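Teaching by Hand

How a small firm gets household skills into a machine, one tabletop at a time

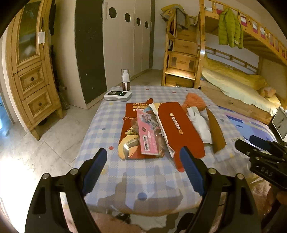 Why show a robot a job by hand when a programmer could write out the steps?
Because household objects rarely sit the same way twice. A written list of steps works well for a part that always arrives in the same spot at the same angle. It works badly for a sock. A person doing the job makes hundreds of small corrections along the way, and a recording of the person keeps all of them.

Uchenna Tijani has spent most of the past year making such recordings. She runs the demonstration program at Tutier, a small company with offices above a tile showroom in Jumstead. Her team's work happens in kitchens, hallways and children's bedrooms, with a gripper held in each hand and a camera mounted just behind the fingers.

The company started with remote control. An operator sat at a desk with a pair of handles and drove two arms bolted to a bench on the other side of the room. The method gives clean data, Tijani says, and the arms never record a motion they can't perform. It is also slow. Folding one towel took a trained operator close to a minute, and nearly all of the towels were folded on the same gray bench under the same lights.

"We had a robot that was very good at our bench," she says. "We took it to a customer's apartment and it couldn't find the edge of the cloth."

In September the team put most of its hours into hand-held tools. The person carries the jaws to the object and closes them, and the software works out the path afterward from the video and motion sensors. No arm is needed on site. A collector can finish a home in a morning and be in another one after lunch.

Clearing up after a package has been opened is one of the harder assignments. Torn cardboard bends when it is gripped. A crumpled sheet of paper gives the fingers nothing flat to hold. A box with its front open, like the red Ultraman one on the checked tablecloth, can be picked up by a wall or by a loose flap, and a person picks between the two without thinking. Ribbed pads on the jaws help with thin card, though shadows on the cloth still confuse the software that estimates where an edge is.

Ifeanyi Ajayi trains the collectors. His course takes 3 days, and the first is spent on slowing down. New people move at the speed of their own hands, he says, and the video smears. They also cheat with a spare finger, nudging a piece of paper into the jaws, which leaves the robot with a lesson it can't follow.

He asks them to leave their mistakes in. If a box slips and the collector grabs it again, the second grab is useful, and he would sooner have it than a perfect take. What he throws out is hesitation, where the jaws hang over the table while the person decides what to do next.

The set from the autumn came to 3000 recordings, made in 23 homes. After review, 2064 were kept. Most of the rejects were lost to tracking errors, often in front of mirrors or bright doorways.

Remote control hasn't gone away. Tutier uses it at the end, on a machine the company calls Erklow. The robot tries the job alone, and when it stalls an operator takes over through the handles, gets it past the trouble and lets go. Those short rescues are added to the training set. Tijani figures they are worth more per minute than anything else the company records.

Khoo, a laundry service that is testing the system, wants it for sorting and bagging. Ajayi has been asked to train its staff as collectors, and he is rewriting the course for people who will fit it in between their regular shifts. The section on slowing down will stay at a full day.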